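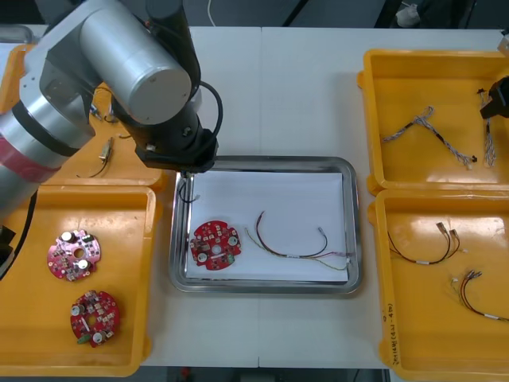 Steel tray, white paper down.

October, 3 pm-ish, notebook 2

Okay, sourdough crackers for the Skuserport open house, third try, writing it down this time so I quit repeating myself. Starter was fed last night and looked lively (big bubbles, smelled like yogurt). I used 200 grams of discard, 80 grams of rye flour, a glug of olive oil and way too much salt again. Must start weighing the salt!!

The dough was stickier than batch two. I blame the rye, which came from the new Clumetti bag and seems to drink water slower than the old stuff. I let it sit for 60 minutes and it still grabbed the rolling pin, so next time it gets a longer rest, maybe overnight in the fridge if there's room behind everybody's lunches.

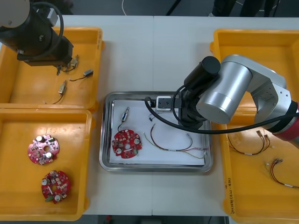
Rolling is still my weak spot. The edges go thin and the middle stays fat, so I get burnt corners and a chewy center in one cracker, and a few people at Clarkitz like them that way, but I don't. I scored them before baking with the pizza wheel and that helped a lot, they snapped nearly clean.

Flavors: 3 so far. Sesame is the winner, caraway is fine, and the smoked paprika one tastes like a campfire (in a bad way, sorry to whoever finished the jar).

To do: buy parchment, ask the folks at Son if their toaster oven runs hot too, try half the oil. And somebody please label the starter, it almost went down the sink again this morning.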